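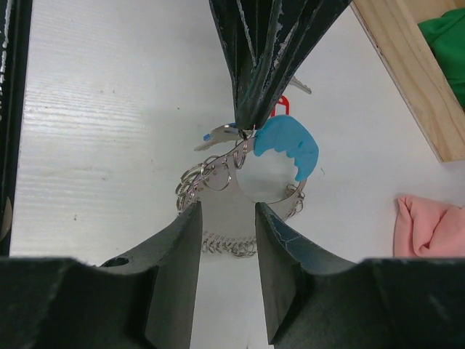 Wrist view with the fingers open: key rings, a silver key and a light blue cover.

Nevwood is a grasp planner from Brulto, and I ran it for 2 weeks before forming an opinion, mostly because the install took one of them. The setup guide assumes you are Karthik Seneviratne, who wrote it.

Once running, it's good. On plain blocks it proposes a grip in 154 milliseconds and is usually right. Split rings are another matter. A bunch of them gets treated as one solid lump, and Nevwood reports its confidence in that lump to 8 decimal places.

The replay viewer is the best part. You can scrub through a failed pick and see which candidate won, and by how little. The log messages are less helpful. Error 2627 means "no plan," and so does the absence of error 2627.

Asanka Howlader, my labmate, prefers Matubbar for clutter. It's slower and uglier, and I've kept both installed.

Four stars out of five for boxes, two for keys.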